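Nallberg Bench Package
Sold and supported by Ortner

The Nallberg Bench Package is for workplaces that teach robots by hand. Your staff hold the grippers, pick things up, and put them down, and the recordings are used to train the arms that will do the job later. Nallberg doesn't include the grippers. It covers what goes on around them: the item list, the shift plan, the session log, and the training for the people at the table.

15 shares | 3 comments

Most of our customers come from packing, returns, or household services. They have people who already know how to handle mixed goods, and they want to keep that knowledge in the building when part of the work goes to a machine.
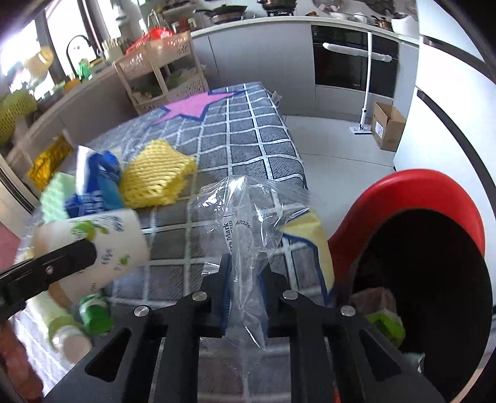
The item list is the part of the package that gets used most. It has 161 entries, grouped by how they behave in a grip, and you can add your own. Soft and thin goods are in the first group, as new staff need the most time with them. A crumpled clear plastic bag held between two fingers is a typical case: it folds, it has printing on it, and it gives you very little to squeeze. Paper cups, sponges, and foam net sleeves are in the same group. Stiff boxes and bottles come later.

Each entry has a short note on where to take hold and what to do if the item slips. A slip is logged and the session goes on. We ask supervisors not to delete slips from the log.

The shift plan is set for blocks of 40 minutes at the table, followed by other work. You can shorten the blocks but the software won't let you make them longer. This was added after the trial at Farnusthorpe, where people on the early shift reported sore wrists by lunch. 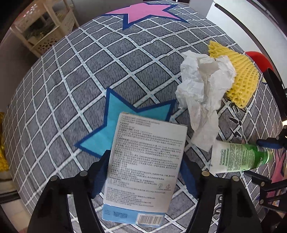

Blocks can be swapped between staff up to the start of the shift. The log keeps the name of the person at the table separate from the recording, and managers see totals for the team only. If you want individual figures for pay or review, Nallberg is the wrong product. We have been asked for this several times and the answer is the same.

Training takes six sessions. The first two are done with one gripper, and the rest with one in each hand.
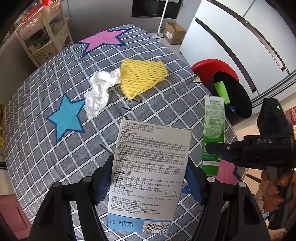

Working with both hands is where people slow down, and the plan allows for that. The usual mistake is to watch one hand and forget the other. We start with two items of different shape, such as a rectangular cardboard box in one gripper and a squeeze tube in the other, both held upright. The box has to be kept square between the pads. The tube should be taken by its body, with the cap end clear. Once that feels normal, staff move on to placing both items.

Jae-in Ra runs the training at Mustasau and wrote most of the notes that ship with the list. She worked on a returns line before that. Her advice to managers is to tell the team early which tasks are going to the robots and which are staying, and to put it in writing. At Mustasau, checking damaged goods stayed with people, along with anything a customer has written a note about. The lifting and sorting is being moved over in stages.
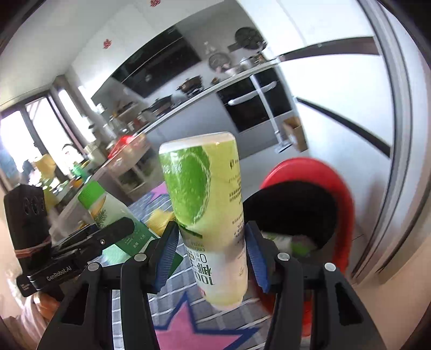
Two jobs there changed title. Both are now paid at the trainer rate, which was agreed before the first table was set up. We can send the wording of that agreement on request, with the site's permission.

What you get

Item list, printed and as a file
Shift planner and session log
Training for one team, six sessions
Table layout sheets
Phone support from Ortner on working days

Not included: grippers, cameras, tables, bins, and the items themselves.

Delivery of the printed material is 14 days from order. Training dates are booked separately. There are no training sessions in August.

To order, or to ask for a quote for more than one team, contact Ortner sales and give the name of your site and the number of people who will be at the tables.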